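第3章 包装台的准备、裹膜与封箱

适用机型:Kustow 包装台(带 Pearce 裹膜架、Cendetti 台秤和 Kakby 标签打印机)
本章修订日期:2026-01-15

开始本章之前,包装台应已按第2章组装完毕,四个支脚已调平并锁紧,电源线已沿后侧线槽固定。台面保护膜应在调平之后撕掉,提前撕掉容易在拧支脚时划伤台面。

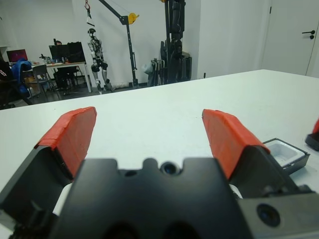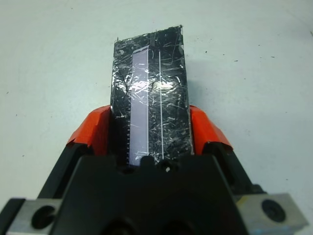

3.1 台面分区

包装台从左到右分为来料区、裹膜区、称重区和封箱区。习惯用左手的操作员可以把整个顺序反过来,但裹膜架和台秤的相对位置不要改变,中间至少留出一个手掌的宽度。裹膜时膜尾常会扫到旁边,如果搭在秤盘上,读数会偏。

1. 用微湿的无绒布擦拭台面,再用干布擦一遍。不要使用含丙酮的清洁剂。
2. 把随机附带的分区贴条沿台面前沿贴好。贴条背胶可以重新揭起一次,第二次以后粘性明显下降。
3. 将 Cendetti 台秤放在称重区中央,秤盘四周不得碰到任何物体,包括电源线。
4. 将 Kakby 打印机放在封箱区后部,出纸口朝向操作员。
5. 把剪刀、刮板和胶带座放进右侧工具槽。刀刃一律朝下。

注:工具槽底部有排屑孔。每周把工具全部取出,用刷子清一次,碎膜积多了会把孔堵住。

3.2 安装裹膜架

Pearce 裹膜架适用宽度不超过310毫米的膜卷。更宽的膜卷装得上去,但端盖合不拢,膜会向一侧跑偏。窄膜卷可以使用,须加装随机附带的垫圈。

1. 关闭包装台总开关。裹膜架本身不用电,但热切丝与它共用一个底座。
2. 松开底座两侧的旋钮,把架体沿导轨推到底,听到卡扣声后再拧紧旋钮。
3. 打开左端盖,把膜卷套在芯轴上。膜应从膜卷下方出来,有粘性的一面朝上。
4. 合上端盖,转动膜卷一整圈,确认转动时没有摩擦声。
5. 拉出膜头,先绕过下辊,再从上辊与压条之间穿出。
6. 调节阻尼旋钮。用一只手水平拉膜,膜应平稳送出,松手后膜卷立即停住。

注意:穿膜时不要戴宽松的布手套。线头会被卷入下辊,取出时往往要把上辊整个拆下。

警告:热切丝断电后仍会保持高温。更换膜卷之前,等待指示灯由红变灭。指示灯熄灭之前不要触碰切丝或切丝两侧的金属支架。

3.3 选择裹膜方式

本包装台支持两种裹法。单层裹适合外表平整、没有尖角的物品,例如书、盒装文具和折好的布料。双层裹适合有棱角、表面容易掉屑或者几件捆在一起的物品。下面几种物品不要直接裹膜:

刚从冷库取出的物品。膜内会凝水,标签容易脱落。
表面有油的金属件。先用纸包好再裹。
皮革和未上漆的木件。短途运输可以裹,长期存放应改用透气纸。
活体植物。请使用附录中的纸套筒方法。

发往同一地址的小件可以合裹,但每件之间要垫一张薄纸,拆包时才能分开。发票和装箱单放在最外层膜的下面,字面朝外,不要夹在两件货物之间。

3.4 单层裹

1. 拉出膜,长度为物品周长再加一个手掌。
2. 把物品放在膜的中线上,长边与膜边平行。
3. 把靠近身体一侧的膜翻上来,贴住物品顶面,用刮板从中间向两边刮平。
4. 把远侧的膜翻过来,压住第一层。两层重叠的部分应落在底面或背面。
5. 按下切丝踏板,保持到膜完全断开再松脚。
6. 将两端的膜像包礼物一样折成三角,折向底面,用一小段胶带固定。

膜面有少量细褶不影响防护,不必返工。出现下列情况时应拆掉重裹:膜被棱角顶穿;条码所在位置有褶,扫描枪读不出来;两端有开口,手指能伸进去。

注:拆下来的膜不要重复使用。它已经被拉伸过,再裹时很容易裂。

3.5 双层裹

双层裹的第一层与单层裹相同,但两端先不折。第二层与第一层成直角。

1. 按3.4节的第1步到第5步完成第一层。
2. 把物品转过四分之一圈,使敞开的两端朝向前后。
3. 拉出第二段膜,由前向后裹住整个物品,同时把两端盖住。
4. 翻面,检查四个角。角上膜太薄发白时,在该处贴一小块护角纸,再补一段膜。
5. 切断,压实膜尾。

重物在转向时要用双手抬起,不要在台面上拖。台面涂层耐磨,但不耐硬质小颗粒,砂粒夹在膜底下拖过去会留下很长的划痕,日后写字、贴标都不平。

如果物品又高又窄,裹第二层时请把它放倒。立着裹容易倒向裹膜架,撞弯压条。压条弯曲后不能自行扳直,须整根更换。

3.6 称重

1. 打开台秤电源,等待显示归零。开机时秤盘上不要放东西。
2. 如果使用托盘或空箱,先放上去,按“去皮”键。
3. 放上裹好的物品,等显示稳定,再按“发送”键,把重量传给打印机。
4. 取下物品。如果显示没有回到零,重新做一次去皮。

台秤放在靠门或空调出风口的位置时,读数会来回跳动。先试着把包装台移开;实在移不开,可在秤的三面立挡风板。挡风板不随机提供,用硬纸板折一个也可以,只要不碰到秤盘。

出现代码151表示秤盘未放平或运输锁未解除。关机,取下秤盘,检查下方的红色锁销是否已拔出,装回秤盘后再开机。代码仍然出现时,停止使用并联系维修。

注意:清洁台秤时不要按压秤盘。按压造成的传感器损坏不在保修范围之内。

3.7 打印与贴标

Kakby 打印机只使用热敏标签纸,不需要墨水或碳带。装纸时打印面朝上,纸卷方向见上盖内侧的图示。

1. 按下两侧的绿色按钮,打开上盖。
2. 放入纸卷,把纸头拉出出纸口,超出约一张标签的长度。
3. 合上上盖,两侧都要听到卡扣声。
4. 按一次“走纸”键。打印机会自动找到标签间隙并停下。
5. 打印一张测试标签,检查条码两侧是否有空白边。

贴标时先揭开一条短边,对准箱子的边线按住,再一边撕底纸一边用手掌抹平。标签不要跨过箱缝,也不要贴在封箱胶带上。裹膜的小件若不再装箱,标签贴在没有折缝的一面。贴之前用干布擦一下膜面,手上的护手霜和灰尘都会影响粘性。

打印颜色偏浅时,先清洁打印头,再考虑调高浓度。浓度长期设在最高档会缩短打印头寿命。清洁步骤如下:关机,等打印头冷却,用酒精棉签沿一个方向擦拭,完全干燥后再合盖。

3.8 封箱

1. 选择比物品每边略大的纸箱。箱内留的空隙应能塞进一层填充纸。
2. 折好箱底,先折短边,再折长边,用胶带沿中缝封住,两头各向下延伸到侧面。
3. 在箱底铺一层填充纸,放入物品,四周塞紧。
4. 合上箱盖前轻轻晃动箱子。听到里面有移动的声音就再补填充纸。
5. 合盖,封住中缝。较重的箱子在两条侧缝上各加封一道,使胶带呈“工”字形。

旧纸箱可以重复使用,但要撕掉或涂掉原来的条码和地址。箱角已经发软的、受过潮的或箱壁有折痕的,只用来装轻的东西。

注:冬季仓库温度低时,胶带会变硬,粘不牢。1月到货的胶带请提前拿进室内放一夜再用。

3.9 每日收工

1. 关闭热切丝,等待指示灯熄灭。
2. 把膜头绕回下辊,用夹子夹住,以免粘成一团。
3. 清空台秤并关机。秤盘上不要过夜放货。
4. 取走当天作废的标签。带有收件人信息的,投入碎纸箱,不得与普通废纸混放。
5. 擦净台面,扫清脚下的碎膜。碎膜很滑,踩上去有摔倒的危险。
6. 关闭总开关。

3.10 常见问题

膜送出时一边紧一边松
检查膜卷是否套到底,端盖是否合拢。如果都正常,把芯轴取下,放在平面上滚动,看是否弯曲。

膜切不断,或切口拉丝
多半是切丝上有熔化的残膜。断电冷却后,用随机附带的铜刷轻刷。不要用刀片刮。刷净以后仍然切不断,再更换切丝,方法见第6章。

膜粘在台面上揭不起来
干燥天气里静电较强,先用微湿的布擦一遍台面。仍有粘连时,把物品垫高一点再裹,垫一本薄册子就够。

标签打出来是空白
纸卷装反了。把纸卷取出翻面。可以用指甲在纸上用力划一下,能划出灰色痕迹的一面就是打印面。

重量没有传到打印机
确认数据线插在台秤背面标有“输出”的接口上。旁边的接口形状相同,只供维修使用。插好后先开台秤,再开打印机。

踏板踩下没有反应
检查踏板线是否被支脚压住。踏板线可以单独更换,订购时请注明线长。

3.11 耗材与备件

膜卷、标签纸和切丝应存放在阴凉干燥的地方,避开阳光直射。膜卷竖放,不要横着叠压,压扁的膜卷转动时会一顿一顿。开封后的标签纸装回原来的黑色袋子里,热敏纸见光时间长了会发灰。

切丝、压条和端盖卡扣属于易损件,建议各备一份。订购备件时请提供底座右侧铭牌上的序列号,并说明是否改装过左手布局,左手布局的踏板支架与标准布局不同。备件事宜请联系零件部 Carol Parsons,来信标题写明机型和序列号。

支脚重新调平或包装台搬动过之后,请从3.1节第3步开始重新检查一遍,再恢复使用。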